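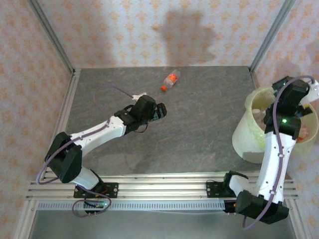
Wer so ein Set nur zum Flaschensortieren kauft, hat zu viel Platz im Keller, schrieb mir Vilja Keskinen, nachdem ich hier im September den Zweiarm-Bausatz von Iltine erwähnt hatte. Tja, Vilja – Platz habe ich tatsächlich, und sortiert wird bei mir trotzdem weiter! Inzwischen kenne ich ein paar Kniffe, die so nicht in der Anleitung stehen.

## Was ich beim Einrichten anders machen würde

- **Dunkle, matte Arbeitsfläche nehmen.** Auf meiner ersten hellen Platte gingen durchsichtige Fläschchen komplett unter. Auf Dunkelgrau sehe ich sie sofort, auch wenn sie quer liegen.
- **Kabel früh festclipsen.** Die lila Leitungen brauchen Spiel an den Gelenken, also ruhig einen großzügigen Bogen lassen. Bei mir waren es anfangs 5 cm zu wenig, und das Schultergelenk hat ordentlich gezerrt.
- **Den Behälter an die Wand stellen.** Mitten auf dem Tisch schubst ihn der Greifer gern weg. Weit offen sollte er oben auch sein, sonst kommt das Handgelenk nicht hinein.
- **Schrauben nach 17 Stunden Laufzeit nachziehen**, vor allem an den Grundplatten auf der Schiene.

## Lohnt sich das?

Für mich ja, mit Abstrichen. Der Aufbau hat mich zwei Abende gekostet, die Aluschiene ist richtig solide, und die Ersatzfinger gibt es einzeln bei Huttunen (ich habe gleich ein zweites Paar bestellt). Weniger schön finde ich die Software: Nach jedem Neustart muss ich beide Arme neu ausrichten, und das dauert länger als das Kaffeekochen. Der Wartungsvertrag für 50 Euro im Jahr ist mir zu teuer, das Nachziehen schaffe ich selbst.

Als Nächstes kommen Schraubdeckel dran. Wer dafür schon gute Fingerpolster gefunden hat, bitte unten melden!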